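**Progress note to Codcombe, November – gripper comparison, suturing bench**

Work this period went into comparing two controller settings with the same pair of grippers. The Mokov controller ran on its stock tuning first, then on the softer jaw settings Samuel sent over from Kollville. We have logged 70 stitch attempts so far, out of 900 planned.

Thread handling takes most of the time. Placing the needle is fairly repeatable on either setting, but the long end tends to drift toward the left wrist while the knot is being tied, and the operator has to stop and clear it. We lose roughly 15 minutes a session that way. The softer setting looks better on this point – we want more runs before we say so in the final report.

Roy Heywood has rewritten the homing routine, and both arms now start from the same pose. Camera position and lighting are fixed for the rest of the trial. 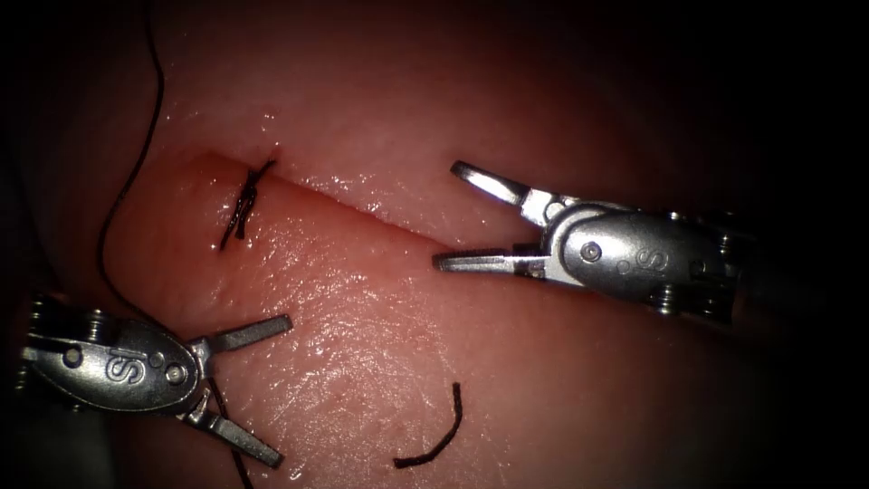
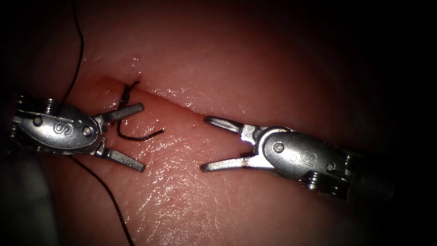

Both views: one stitch tied near the left end of the cut, jaws open on both arms.

*Surgical Tools Group, Bench Testing*

Next period we will finish the stock tuning runs and order more pads. The remaining $1,000 in the supplies line should cover them.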